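Two-armed robot takes shape in Clusov shared workshop
By Matěj Hrubý
9 November 2025

CLUSOV - Two members of the Brutirum shared workshop are building a robot with two arms which should one day help them to sort and prepare cables. The work began in April and it is now in the stage of testing the grippers.

The project has the name Cundari. It is led by Josué Paiva, a bicycle mechanic who joined Brutirum two years ago and had no robot experience before. His partner in the build, a retired electrician by the name of Šimko, takes care of the wiring and the power supply.

"I wanted a machine with two hands, because a cable is a very difficult thing for one hand," Paiva told me on my visit to the workshop. "You hold one end and the other end goes where it wants."

The two builders have set themselves a limit of 600 euros for parts, without the motors, which Paiva bought second-hand from a closed printing company. Many of the smaller pieces were made in the workshop. The fingers of the grippers were changed several times during the summer. The first ones were too round and lost the cable, so Paiva drew new ones with a narrow tip.

Most evenings are spent with adjustments. Each gripper must close at the same height as the other one, and a small error in the mounting is enough to spoil a whole series of tests. Šimko keeps a paper notebook in which he writes every change. In the last series, the arms were asked to take a cable and pass it from one side to the other 94 times. They succeeded in 19 cases.

"It is a bad number, but in September it was zero," Šimko said.

The grippers are shaped like wedges and face each other along a dark gray rail, with a thin white cable lying on the rail between them. An open frame of black aluminum extrusion stands behind the one on the right.

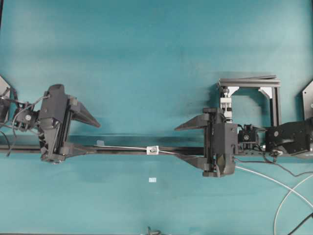
The control program is the part which gives the builders the most trouble at present. Paiva writes it himself in the evenings and says that he has already thrown away two versions. The third one is slower, but it stops the arms when the motors meet too much resistance. The earlier versions did not do this, and one gripper was broken in August.

Both men say they do not plan to sell the robot. They want to publish the drawings when the machine can repeat the same movement for one hour without help. Other members of Brutirum have already asked if the arms could be used for soldering, but Paiva prefers to finish with the cables first.

The workshop will open its doors to visitors on the last Saturday of the month. The robot will be shown with the power on if the new motor cables arrive in time. Entry is free, and children must come with an adult.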